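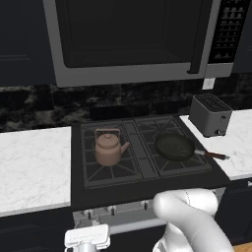 Fuvine Kitchen
A simulated cooking range for testing what robot arms have learned

Fuvine Kitchen is a ready-to-run simulation package for people who train arm policies and want to know, before any real hardware is switched on, which parts of a task the policy has understood. It comes from our manipulation group at Clendon and it's built round one very ordinary piece of furniture: a kitchen range with a microwave over it and a marble worktop on each side. We love how much there is to do in such a small space!

The package grew out of a question Rokeya Seneviratne kept asking in our reading group. When a policy fails to move a kettle, did it miss the kettle, or did it never know which object was meant? A single success score can't tell you. So she and Jianhua Tan wrote a method they called split scoring, and the kitchen was made to go with it.

How split scoring works

Each run is cut into stages: approach, contact, lift, transfer and release. Every stage gets its own mark, and a run that fails late keeps the marks it has earned. The same task is then played again with one thing changed, such as the finish of the kettle, the objects on the right-hand worktop or the place the camera looks from. Comparing the two sets of marks shows where the change did its damage.

For a kettle task, contact is where most of the interesting trouble turns up. The handle arches over the lid, so fingers coming down from above have very little room, and the forearm has to reach across the right grate to get there.

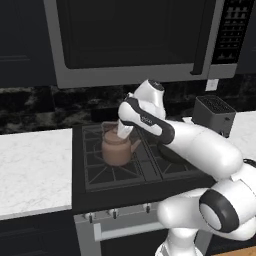

What you get

The scene files for the range, worktops, cabinets and microwave, with collision shapes already tuned for the burner grates. Those grates took Lutz Wendt most of January. Pans used to catch on the bars and shiver, and they now sit still.

A set of movable objects, among them kettles in more than one finish, a long-handled frying pan and a toaster. Each one can be swapped or left out from the task file.

A white seven-joint arm model with gripper, plus a plain interface for bringing in your own.

1,749 recorded runs made by people steering the arm by hand, each with its stage marks included. A further 311 runs are held back for scoring and come as a separate download, so they don't slip into your training set by accident.

The Fiveck runner, which plays a policy through the full set of changes and writes the marks to a plain table.

What we found with it

Muchen Feng trained 2 policies on the same recorded runs, one with fixed kitchen settings and one with the settings shuffled, and gave each of them 100 tries at every task. On whole-task success they looked almost alike. Split by stage, they came apart beautifully. The fixed policy was good at lifting and poor at approaching as soon as the camera moved. The shuffled one approached well from nearly anywhere, then hesitated at contact. We would never have guessed that from the totals, and it changed what we worked on next.

The back of the right-hand worktop gave us the other surprise. Objects there stand close to the wall, and the arm has to fold round and come down at a slant, hiding much of its own target from the camera. Jinfeng Luo now uses reaches into that corner as a first check on any new policy. 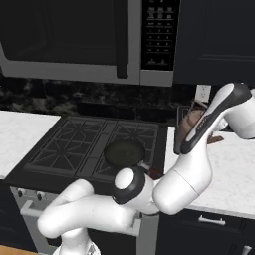

Arm angled towards the back of the right-hand worktop, with the frying pan on the right grate.

Running it

A desktop machine with one decent graphics card will do for single runs. The Fiveck runner can share a long job between several machines, and if one stops, the rest carry on and the missing runs are listed at the end of the table. Rendering can be turned off if your policy doesn't use pictures — this makes things a good deal quicker.

Known limits

Liquids aren't modelled, so the kettle can be lifted and moved but pouring isn't scored. The gas burners don't light. Soft objects are treated as rigid, and grip marks on them should be read with care.

Getting a copy

Fuvine Kitchen is free for teaching and research. Write to the Bai desk at Clendon with a line or two on what you plan to test, and we'll send the download details. If you build a new object or a new stage rule, please send it back to us — Lutz checks each one on the grates before it goes into the next release.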